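Kitchen > Tables & Counters > Reader Reviews

Prumlow Tabletop Refinishing Kit, six weeks in

Posted Thursday, July 9, 2026 | 11 comments | 153 shares

Short version: good topcoat, bad instructions, smells like a bus station for two days. Would buy again. Would not do it in a small apartment again.

Longer version, typed fast becuase lunch is almost over.

Our dining table came from my aunt and had rings on it older than me. New tables in that size were silly money. The Prumlow kit was 80 bucks, quart size, and supposedly covers a six seater top twice. It does, if you don't slop it on the edges. I slopped it on the edges. Got one and three quarter coats and had to order the small can.

In the box: base color, clear topcoat, foam roller, two sanding pads, a stir stick, gloves that fit a child. No tray. Why no tray. Used a baking dish I'll never bake in again. Also a folded sheet of instructions with type so small I took it out to the porch to read it.

Prep. They say "light scuff" and leave it there. Light scuff is not enough. I did the first leaf their way and the base color scratched up with a fingernail the next morning. Sanded it all back, went down to bare-ish wood with my own sander, started over. Lost a weekend. The other kit I'd looked at, the Aravena one, has a bonding primer in the box and costs more, and now I see why.

Wipe down with the damp cloth, then wait. Really wait. I didn't and had a cloudy patch near one end that needed a second go.

Base coat went on fine. Thin, thinner than you think. Roller leaves a bit of a pebble if you push, so don't push. Just let it roll. Second coat after four hours per the sheet, I gave it overnight and was glad.

Topcoat is where the kit earns its money. Goes on milky, levels out by itself, no brush marks, no drips that I could find later. Satin is a true satin. My brother in law Rory Aitken did his desk with the Unden oil last year and it's pretty, but he's re-oiling it every couple months and you can see where his elbows go. Don't want that life.

Smell. The can says low odor. It's lower than some. We ate on the couch and kept the windows open and the cat slept in the bathroom by choice.

Cure time is the thing to plan around. Dry to touch same day, light use in three days, full cure in three weeks. Three weeks! That's on the back of the sheet, near the bottom, after the part about disposing of rags. Put it on the front.

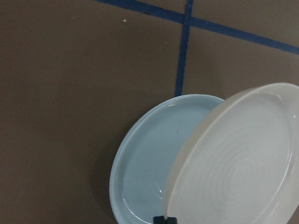
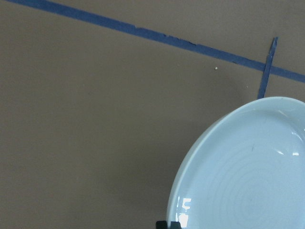
Color, then. The chart has a dozen and they're all named after weather or bread. I wanted a wood tone and got talked into a solid by the guy at Trillolden, where I picked it up. My worry with a solid was that it'd look like a painted table, flat and a little cheap. Some days it does. Depends on the light, depends what's on it. A matte brown with some gray in it is a quiet color to eat off, and a pale blue plate stands out nicely on top of it, but a room with not much sun can make that kind of brown go dull by late afternoon. We're north facing so we get a lot of dull. Ended up going one step warmer on the chart and I don't regret it. Buy the sample pots. They're small and they're cheap and the chart online is way off, mine looked nearly purple on the laptop.

Wear so far. Hot mug, no ring. Red wine left overnight (don't ask), wiped off. Soy sauce, wiped off. One fork dropped tines down, small dent, that's the wood though not the finish. A placemat with a rubber back stuck a little in week two and left a dull square. It buffed out mostly. Sheet does say no rubber during cure so that one's on me.

Crumbs show more than they did on the old orange-y wood. So do water spots. I wipe more than I used to. Fine.

One real complaint - the edges. Wherever the top rolls over to the side the finish is thinner and there's already a worn bit at my chair, where my watch hits. Touched it up with a q-tip from the leftover can. Match was perfect, so points for that. But a tabletop kit should say something about edges, like do an extra pass, and it says nothing.

Customer service: emailed about the missing tray. Turns out there's not supposed to be one. They were nice about it. Took five days.

Would I do chairs with it? No. Too many spindles, and the roller's useless on anything round. They're supposed to have a spray version coming in August and I'd maybe look at that for the chairs. Maybe. I'm tired.

Get your own tray, own tack cloth, decent gloves, and a better sandpaper than the pads they give you. Add that to the price when you compare.

Four stars. Five if they fix the instruction sheet.

Edit: somebody asked if it can go over old wax. Not without stripping it first, mine had wax on one leaf and the color just slid around. Mineral spirits, twice, then sand.

1076 people found this review helpful

Share this | Comment (11)

Get our weekly reviews by email. Enter your address to subscribe. Unsubscribe any time.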